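Zwischenbericht Oktober
Projekt Spielmaterial Gargate – Sortieren, Ausbessern, Weitergeben
An: Vonen-Fonds, Projektbetreuung
Von: Ermira Kovačević
Stand: 6.10.24

Kurz vorweg: wir liegen im Plan, bis auf die Etiketten. Details unten, Belege kommen gesondert per Post.

1. Bestand
Aus der Schließung der Lernwerkstatt Notov sind 2000 Bausteine bei uns angekommen, unsortiert, alles durcheinander in Säcken. Ein Teil mit Klebebandresten, ein Teil mit Filzstift bemalt. Erste Durchsicht abgeschlossen. Was gesplittert war oder scharfe Kanten hatte, ist raus. Der Rest geht nach Farbe und Form in Sätze, so wie im Antrag beschrieben.

2. Sortierung
Läuft am großen Tisch im hinteren Raum. Erst Farbe, dann Länge. Die Metallwanne hat sich bewährt, die Steine rutschen nicht vom Tisch und man kommt von allen Seiten dran. Vorher hatten wir flache Kartons, die waren nach kurzer Zeit durch. Eine zweite Wanne wäre gut, ist aber im Budget nicht vorgesehen – siehe Punkt 5.

Rot und Grün kommen zuerst dran, weil die drei Kitas im Viertel genau diese Farben für den Herbst angefragt haben. Blau und Gelb folgen danach, Natur ganz zum Schluss.
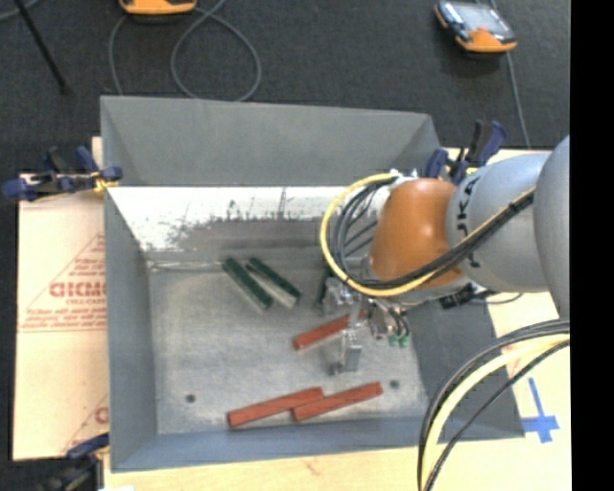 Sortierwanne mit roten und dunkelgrünen Bausteinen, Oktober.

Bei den langen Stäben bleibt es mühsam. Zwei Längen, die sich nur wenig unterscheiden, und im Satz müssen sie stimmen. Wir legen jetzt eine Musterleiste daneben, seitdem weniger Verwechslungen. Hätte man früher drauf kommen können.

3. Ausbesserung
Schleifen und Nachlackieren macht die Werkstatt Dobre. Erste Lieferung ist zurück, Qualität gut, Farbton beim Grün minimal dunkler als bei unserem Muster. Haben wir so abgenommen. Zweite Lieferung ist unterwegs, Rechnung liegt noch nicht vor. Reiche ich nach, sobald sie da ist.

4. Weitergabe
Sechs Sätze sind gepackt und beschriftet, zwei davon schon ausgeliefert. Rückmeldung aus der Kita am Gargateweg: die Kisten sind zu schwer für die Kinder, sollen lieber kleiner sein. Stellen wir ab dem nächsten Satz um, der Inhalt bleibt gleich, verteilt sich dann eben auf zwei Kisten. Mehrkosten für die Kisten fangen wir aus dem Posten Verpackung auf.

5. Offen
Etiketten: Druckerei hat falsches Format geliefert, Reklamation läuft. Bis dahin von Hand beschriftet, sieht nicht schön aus, ist aber lesbar.
Zweite Wanne: bitte um kurze Rückmeldung, ob eine Umwidmung aus dem Posten Transport möglich ist. Dort bleibt voraussichtlich etwas übrig, die Abholung in Notov war günstiger als kalkuliert.
Lagerplatz: Regal an der Fensterseite ist voll. Gespräch mit der Hausverwaltung steht noch aus, Termin ist angefragt.

6. Nächste Schritte
Blau und Gelb durchsortieren. Restliche Säcke aus Notov waschen und trocknen. Liste der Einrichtungen aktualiseren und mit Ihnen abstimmen, bevor die nächsten Sätze rausgehen.

Rückfragen gern direkt an mich, vormittags bin ich am besten ereichbar.

E. Kovačević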